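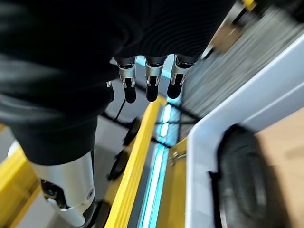
Comprei uma bicicleta usada e agora só falo disso

Pronto, aconteceu. Depois de três anos a dizer que ia voltar a pedalar, comprei uma Kemeys em segunda mão por 520 euros, com pneus carecas e um selim que devia ser proibido por lei. Adoro-a!

Fui buscá-la numa quarta-feira ao fim da tarde, à garagem do Tomás Lynch, que ainda me pôs óleo na corrente e me ofereceu uma campainha (linda, amarela, faz um barulho horrível). Ele pedia 531, eu tinha 520 no envelope e ficámos assim, sem grande conversa.

A primeira volta foi até à padaria e cheguei lá de pernas a tremer. São dois quilómetros, se tanto, mas com aquela subida ao pé da escola que de carro parece plana — não é, garanto-vos. Comi um pão com chouriço inteiro encostada ao muro e voltei para casa a descer, com o vento na cara e o casaco aberto, feliz da vida.

Desde então já troquei o selim por um Asik, bem mais largo, e comprei umas luzes. O capacete é que ainda me irrita, porque me esmaga a franja e chego ao trabalho com ar de quem dormiu no comboio. A Anoma Wickramasinghe, que se senta à minha frente, sugeriu um lenço por baixo. Experimentei e fiquei pior, mas pelo menos rimo-nos as duas.

Em maio quero fazer a ecopista até ao fim, com farnel e tudo. Falta-me um alforge que não custe uma fortuna e falta-me aprender a remendar um furo sem ligar a ninguém. Se tiverem dicas para uma coisa ou para a outra, deixem nos comentários — leio tudo, mesmo quando demoro a responder!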